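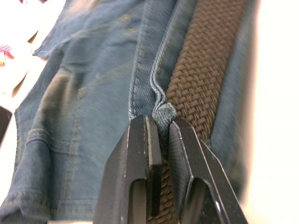
서른게이트 중등학교, 수학 과제 안내 체계 전면 개편
수업별 과제와 풀이 자료를 한곳에서 제공, 5월부터 전 학년 적용

서른게이트(Serngate) 중등학교는 5월부터 수학과의 모든 학급을 대상으로 새로운 과제 안내 체계를 시행한다고 밝혔다. 이번 개편에 따라 그동안 교사별 게시판과 종이 안내문으로 나뉘어 있던 과제 공지가 학교 누리집의 수학과 페이지로 통합된다. 학생과 학부모는 학급명과 교시를 선택하여 당일 과제, 제출 기한, 관련 교과서 쪽수를 확인할 수 있다.

학교 측은 지난 학기 동안 7학년과 8학년 일부 학급에서 시범 운영을 실시하였다. 시범 운영에는 학생 300명이 참여하였으며, 교사 여섯 명이 과제 등록과 자료 관리를 담당하였다. 시범 기간 중 접수된 의견은 대부분 공지 시각이 일정하지 않다는 점과 결석한 학생이 수업 내용을 따로 확인하기 어렵다는 점에 집중되었다. 학교는 이를 반영하여 모든 과제를 수업 당일 오후 4시까지 등록하도록 정하고, 각 과제에 해당 수업의 요약 자료를 함께 게시하기로 하였다.

과제 분량에 관한 기준도 새로 마련되었다. 7학년과 8학년의 수학 과제는 1회 20분, 9학년 이상은 1회 40분 이내에 마칠 수 있는 분량으로 제한된다. 정해진 시간 안에 문제를 모두 풀지 못한 학생은 중단한 지점을 표시하여 제출할 수 있으며, 이 경우 미완성을 이유로 감점하지 않는다. 다만 풀이 과정을 적지 않고 답만 기재한 과제는 종전과 같이 다시 제출하여야 한다.

앨러스데어 서덜랜드(Alasdair Sutherland) 교장은 “가정에서 과제를 확인하는 방법이 학급마다 달라 형제자매를 함께 보내는 학부모의 불편이 적지 않았다”며 “앞으로는 어느 학급이든 같은 화면에서 같은 형식으로 안내를 받게 된다”고 말했다.

수학과 페이지에는 과제 안내 외에 단원별 연습 자료가 함께 제공된다. 우선 공개되는 단원은 분수와 비율, 일차방정식, 좌표평면과 그래프, 도형의 닮음이며, 확률과 통계 단원은 교사 검토를 마치는 대로 추가된다. 연습 자료는 기본, 표준, 심화 단계로 구분되고, 기본 단계에는 풀이의 첫 줄이 제시되어 있다. 정답은 과제 제출 기한이 지난 뒤에 공개된다.

페이지 구축은 교육용 소프트웨어 업체 넬버그(Nelberg)가 맡았다. 학생은 기존 학교 계정으로 접속하며 별도의 프로그램을 설치할 필요가 없다. 휴대전화와 태블릿에서도 이용할 수 있으나, 그래프 작성 과제의 경우 화면이 넓은 기기를 사용할 것을 권장한다. 가정에서 인터넷을 이용하기 어려운 학생은 점심시간과 방과 후에 도서실 컴퓨터를 이용할 수 있고, 담당 교사에게 요청하면 인쇄본을 받을 수 있다.

다비나 린지(Davina Lindsay) 수학과 부장은 “결석 후 돌아온 학생이 가장 먼저 묻는 것은 어디까지 진도가 나갔는가 하는 점”이라며 “요약 자료에는 수업에서 다룬 예제의 번호와 교사가 강조한 개념을 빠짐없이 적을 예정”이라고 설명했다. 린지 부장은 또한 지수 법칙과 음수 계산처럼 학생들이 반복하여 틀리는 내용에 대해서는 학년과 관계없이 열람할 수 있는 복습 자료를 따로 두겠다고 덧붙였다.

방과 후 수학 상담도 확대된다. 기존에 9학년 이상만 이용할 수 있었던 상담실이 전 학년에 개방되며, 운영 시간은 오후 3시 30분부터 4시 30분까지이다. 상담은 로리 다우(Rory Dow) 교사와 애슐리 애시워스(Ashley Ashworth) 교사가 담당한다. 사전 예약은 받지 않으며, 학생은 풀이가 막힌 문제와 공책을 지참하여야 한다. 시험 기간에는 상담실 대신 수학과 교실에서 운영한다.

학교는 학부모를 위한 안내 시간을 5월 중 오후 6시에 본관 강당에서 개최한다. 이 자리에서는 접속 방법, 제출 현황 확인 방법, 과제 분량 기준에 대한 설명이 있을 예정이며, 자세한 일정은 가정통신문으로 통지한다. 참석이 어려운 학부모에게는 안내 책자를 배부한다.

기존 교사별 게시판은 이번 학기 말까지 열람용으로 유지된다. 새로운 과제는 해당 게시판에 등록되지 않으므로 학생과 학부모는 즐겨찾기 주소를 수학과 페이지로 변경하여야 한다. 학교는 학기 말에 이용 현황을 검토한 뒤 과학과에도 같은 체계를 적용할지 여부를 결정할 방침이다.

문의
서른게이트 중등학교 행정실 홍보 담당 베하그 몽크리프(Beathag Moncrieff)
전화 문의는 수업일 오전 9시부터 오후 4시까지 접수한다.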